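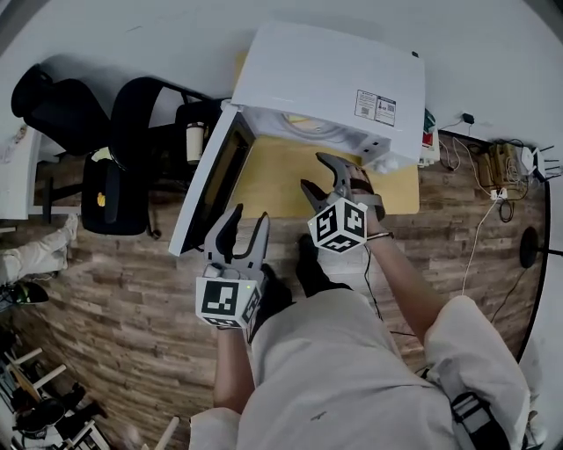
Kitchen Corner FAQ – Ridgeway Shared Rooms

Last updated 10/02/2025

Most of what gets asked about the microwave and the table it sits on. Read before emailing please. If it's not in here, email.

Using the microwave

Who can use it?

Anyone with a booking at Ridgeway, any room, any length. Guests of people with a booking too. You don't need to ask at the desk.

What size plate fits?

Dinner plates fine. Big oval platters no. If the plate touches the wall when the turntable goes round, it's too big, take it out and split the food between two. Square dishes are the usual problem – they fit going in and then the corners catch.

The turntable isn't turning. Is it broken?

Probably just off its ring. Take the disc out, sit the roller ring back flat, put the disc back and wiggle it until it drops onto the middle bit. If it still won't turn, stop using it and leave a note on the board.

Can I run it with the turntable out?

No. Heats in patches and the motor gets splashed.

How long for soup / rice / leftovers?

Depends how much and how cold. Start with two minutes, stir, another minute, check. Rice needs a splash of water and a loose cover. Lasagna takes longer than you think, the middle stays cold. Go by the food and not the clock.

Can I cook raw meat or fish in it?

Meat no. Fish please no. The Borkia rooms share our air and we have had the emails.

Popcorn?

Yes, but stay with it. Stop when the pops slow down. The button marked popcorn runs too long for small bags so use the plain timer. Burnt popcorn means windows open the rest of the afternoon for everybody.

What can't go in?

Foil, forks, anything with a metal rim, travel mugs with a steel lining, takeout boxes with a wire handle. Also eggs in the shell. Also thin plastic tubs that say cold food only – they go soft and then you have a puddle of yogurt tub. Paper towels are ok as a cover for short times.

Can I dry a dishcloth or heat a wheat bag?

Dishcloth no. Wheat bag ok if it's made for it and you follow the time on its tag. Stay in the room.

I pressed something and now it beeps and won't start.

Door isn't fully shut or the child lock is on. Push the door till it clicks. For the lock, hold down Stop for a few seconds. Still no, unplug it, count to 30, plug back in. You'll lose the clock, that's fine, the clock was wrong anyway.

Cleaning it

Do I have to clean up after myself?

Yes. Wipe inside if anything splashed. Takes less time then than it does the next day.

What do I use?

Warm water, drop of dish soap, soft cloth. Cloths are in the drawer, blue ones for the kitchen. Dry it after with a paper towel. No scouring pads on the inside or on the door glass, no oven spray, no bleach.

It's baked on.

Bowl of water with a slice of lemon or a spoon of vinegar, three minutes, leave the door shut another five, then wipe. Careful with the bowl, it comes out very hot. Do it again if it needs it. Lemon smells nicer, vinegar is cheaper.

Can the turntable disc go in the sink?

Yes, wash it like a plate. Let it cool first. Hot glass in cold water cracks, we're on our second disc. Dry the underside or it slips on the ring.

What about the door?

Inside of the glass gets greasy, particuarly along the bottom edge. Damp cloth, then dry cloth. Do the white surround at the same time. Wipe the seal, don't pick at it. Don't lean on the open door or hang towels from it, the hinge isn't built for that.

And the outside?

Top and sides, damp cloth whenever it looks dusty. Go gently over the label on the top and don't peel it off. We need the details on it for the safety check and for ordering parts. Don't soak it either.

Can I leave the door open to air it?

Yes, for 10 or 15 minutes after a wipe down. Then shut it. Left open all day somebody catches it with a bag.

Who does the big clean?

Gramton, the cleaning firm, once a month. They do behind and under it and the table legs. They do not do your spilled curry from this morning.

It smells.

See the lemon thing above. If it still smells, leave a small dish of baking soda in overnight with a note on the door so it doesn't get switched on. Take the dish out in the morning!

The table

Can I put hot dishes straight on the table?

Use a mat. The top is pale and shows every ring. Mats are in the same drawer as the cloths.

How do I get a stain off?

Tomato and turmeric are the bad ones. Soap and water right away. If it's set, baking soda paste, leave it a few minutes, wipe, rinse. Coffee mostly comes off by itself with a wet cloth. Nail polish remover is NOT ok on that surface.

Can I stack things on top of the microwave?

No. It needs room above for the air. No bread, no mail, no cereal boxes. Same for the sides, leave a hand's width. Used napkins and scrunched up wrappers go in the trash.

Can I move it to get at the plug?

Slide it, don't lift it alone. Take the turntable out first. Push it back square after and check the cord isn't caught under a foot.

Is there anything else to cook on?

A kettle. No toaster – we had one until July and the crumbs got everywhere, plus the smoke alarm. No hot plates or air fryers from home, sorry. The outlet won't take it with the microwave running.

Spills on the floor?

It's wood so don't leave water standing. Mop is in the tall cupboard, wring it well. Grease, a bit of dish soap on a cloth, then a dry cloth so it isn't slippery.

Food and storage

Can I leave my lunch in the fridge?

Name and date on it. Fridge gets emptied at the end of every week and anything with no name goes, container too. We don't keep the containers.

Are there plates and bowls?

There's a set of 12 plates and 12 bowls on the shelf, all microwave safe. Please wash and put back. If you break one just say, we're not going to charge you for a bowl.

Covers?

Two plastic vented ones, they hang on the hook. Use them, it saves most of the wiping. Rinse after.

Do you supply dish soap and paper towels?

Yes. If it's run out, write it on the board. Gokero delivers supplies every couple of weeks so it might be a few days, there's normally a spare bottle under the sink.

Faults and replacments

How do I report a problem?

Board by the door, or email the desk. Say what it was doing when it stopped. "Microwave broken" doesn't help us much.

I saw sparks.

Switch off at the wall. Usually a fork or a bit of foil, sometimes food burned onto the side wall. Take out whatever's in there, leave it unplugged and put a note on it. Don't test it again to see.

There's a fire inside!

Keep the door SHUT. Switch off at the wall. Leave it closed until it's out. If it isn't going out, leave, pull the alarm, call 911.

The light inside doesn't come on.

Still works, you just can't see your food. Report it when you get a chance. Don't open the casing to change the bulb.

The door doesn't close properly.

Then don't use it. Check for a crumb or something stuck in the catch first, that's what it was last time. If the door is cracked or hanging wrong, unplug and report.

How old is it / when do we get a new one?

Not old. It gets replaced when it fails the safety check or the repair costs more than a new one. The last door latch was $35 with the part, so repairing made sense.

Can we have a bigger one?

Asked a lot. Table is the limit. Anything deeper hangs over the front.

Busy times

There's always a line at lunch.

Yes, around 16 people on a full day. Go a bit before noon or after one and you'll walk right up. Three minutes at a time if others are waiting, then let the next person in. Don't leave finished food sitting inside.

Someone left food in there. Can I take it out?

Yes, put it on the table with a cover over it. Use a mat and the oven mitts.

Can I book the kitchen corner for an event?

Not on its own. It comes with the big room in the evening. Ask the desk when you book and say if you need the table cleared, the microwave can go on the counter for the night.

Something missing from this page? Email the desk, we add to it when enough people ask.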